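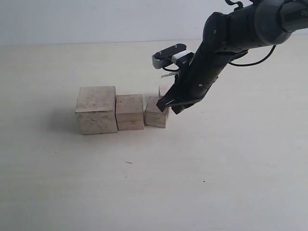

3. Materials, Setting, and Coding

3.1 Families and places

The study took place in three towns: Skostthorpe, Romenar, and Kakness. We chose them for practical reasons. All three have a public library with a toy lending shelf, and all three are close enough to the university for a home visit to fit into one afternoon. They differ in size and in the kind of work people do. Skostthorpe is a market town with a large share of families in rented apartments. Romenar is mostly newer single-family housing. Kakness is a fishing port where many parents work shifts, and this shaped the visit schedule there more than we expected.

Families were recruited through a notice placed inside the lid of library toy boxes. In all, 27 families joined and stayed through the last visit. Each had one child in the final year before kindergarten. Younger brothers and sisters were allowed to be in the room, and often were. We did not ask parents to keep them away, as this would have made the visits less like an ordinary afternoon. Talk directed to a sibling was transcribed but left out of the main analysis, except where the sibling was plainly part of the same building activity.

Parents were told that we were interested in how families talk during play. They were not told that we would look at words for position and order. This was explained at the end of the last visit, and every family agreed that its recordings could still be used.

3.2 Play materials

Each family borrowed the same box of plain wooden blocks. We left out painted blocks, blocks with letters, and anything with wheels. In pilot visits, a single car or animal in the box was enough to turn the talk toward stories, and the parent's language about the blocks themselves dropped away. Stories are a valuable part of play, but they were not our topic.

The starting layout was a row. A row of blocks on a bare, pale tabletop, of the kind visible in Figure 3, gives the adult and child a shared object that can be talked about in several ways: which block is first, which is next to which, which end is closer, and where a gap would be if one were taken out. A tower gives mostly "on top" and "under." A loose pile gives very little, and in the pilot it led mainly to talk about what to make. The row was not a rule for the rest of the visit. Once play had begun, families could build what they liked, and most of them left the row behind within the first few minutes.

We asked families to use a table instead of the floor where they had one. The floor is where many children prefer to build, and two parents told us so firmly at the first visit. The table has one advantage that we judged worth the cost – it fixes where people sit. A parent across the table and a child on the near side do not share the same left and right, and the way families deal with this difference turned out to be one of the more interesting parts of the data (see Section 4.2).

3.3 Procedure

Each family was visited four times between February and the end of the school year, which gave 108 visits in total. A visit had two parts. In the first, the researcher set out the row, said "Here are the blocks," and moved to another part of the room. In the second, the parent was given a card with a simple plan for a wall with an opening in it and was asked to build it together with the child. The order was the same at every visit. We considered switching it, but parents who had just followed a plan in the pilot tended to go on following it when they were asked to play freely.

Sound was recorded with a small recorder left on a shelf or windowsill. The researcher also kept brief written notes on who was holding a block, who was pointing, and who had left the table. These notes were needed later to settle words such as "here" and "that one," which mean little on an audio recording.

Kitchen noise was the main problem. In Kakness, where visits were often set before an evening shift, a meal was sometimes being cooked while the blocks were out. We kept these recordings. Passages in which neither of the transcribers could make out the words were marked as unclear and were not guessed at.

3.4 Coding of spatial words

Transcripts were coded with the Ağca sheet, a one-page list of word groups that we drew up during the pilot. It has a group for position (in, on, under, between, next to), a group for order (first, last, next, after), a group for shape and size (long, flat, square, corner), and a group for direction (left, right, toward, away). A word was coded only when it was used in a spatial sense. "Right" meaning "correct" was left out, as was "on" in "come on," and "next" in "what are we doing next" was counted only if the answer concerned a place in the building.

The sheet does not separate questions from statements. We added a second pass for this after noticing how differently the two worked. "Put it next to the long one" and "Which one is it next to?" contain the same position word, but the first asks the child for an action and the second asks the child for a description. Children's own spatial words followed the second kind far more often.

Two coders worked through each transcript separately and then met to compare. Most disagreements concerned "there." One coder treated it as a position word in all cases, and the other only when it came with a pointing gesture in the visit notes. We settled on the stricter reading. This lowers the totals for parents who spoke quickly and pointed a lot, and readers should keep it in mind when looking at differences among the towns.

3.5 What was counted as building

It was also necessary to decide when building was taking place at all. Children lined blocks up, knocked them over, held them to their ears, fed them to dolls, and carried them out of the room. We counted any passage in which at least one person was placing, moving, or planning to place a block in relation to another block. Knocking down was included if it was followed by rebuilding before the talk moved to a different subject. Carrying was excluded unless the child came back.

Lining up deserves a separate note. It is sometimes treated as a simple form of block play that children leave behind as they grow older. In our recordings it did not look simple from the side of language. When a child made a row longer, parents used more order words than in any other activity, and they used them over a longer stretch of turns. A row also has two ends, and parents and children often had to agree on which of them was the beginning. In one Romenar home this took up most of the free play at the second visit, with the child holding that the row began at the window and the parent reading it from the opposite side. Neither used the words "left" or "right" at any point. They used the window, the refrigerator, and the dog's bed.

Household landmarks of this kind were not on the first version of the coding sheet. We added them as a fifth group and went back over the transcripts that had already been finished. The group covers any fixed object or part of the room used to say where a block is or should go. People were counted as landmarks only when they stayed seated, so "closer to me" was coded in this group during table play and left uncoded when the speaker was walking around.

3.6 Limits of the materials

The blocks were the same in every home, but the tables were not. Some were large enough to leave half the surface free, while others had to be cleared first and were still shared with mail and homework. A crowded table may lead to more landmark talk simply by offering more landmarks. We noted the table at each visit as clear or shared and report results for both.

The plan card also limits what can be said about the second part of the visit. It used a drawing seen from the front, and parents who sat across from their child had to decide whose front it was. Some turned the card, some changed seats, and some built the wall facing themselves and let the child work from behind. We did not step in. Turns spent on the card itself were coded in the same way as turns about the blocks, and they are listed separately in the tables for the second part.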